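Stand: 2020-03-27

## Einheit 2: Notbetrieb im Containerterminal

Fällt das Terminal-Betriebssystem aus, bleiben die Kräne meist einsatzfähig. Es fehlen aber Stellplatzdaten, Freigaben und Gate-Termine.

**Fallbeispiel Terminal Grurnska (Skript Mrema, Kap. 2)**

- Bestand beim Ausfall: 3.471 Container
- Dauer des Ausfalls: 16 Stunden
- Die Reederei Padik schickte Ladelisten per Fax, die Spedition Urquhart hielt ihre Lkw zurück.
- Gefahrgut und Kühlcontainer wurden zuerst von Hand erfasst.

**Reihenfolge beim Wiederanlauf**

1. Bestand auf dem Yard abgleichen
2. Zollfreigaben neu einlesen
3. Gate für Exportcontainer öffnen
4. Importe nach Liegezeit abarbeiten

Standgeld während des Ausfalls: siehe Vertragsklauseln im Anhang, vor allem zur höheren Gewalt. 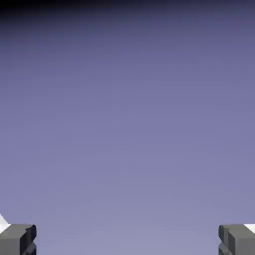 *Abb. 1: Greiferfinger in geöffneter Stellung (Computergrafik)*

**Aufgabe:** Entwerfen Sie einen Meldeweg für die Kunden des Terminals (höchstens 40 Zeilen). Abgabe bei Erasto Ndung'u.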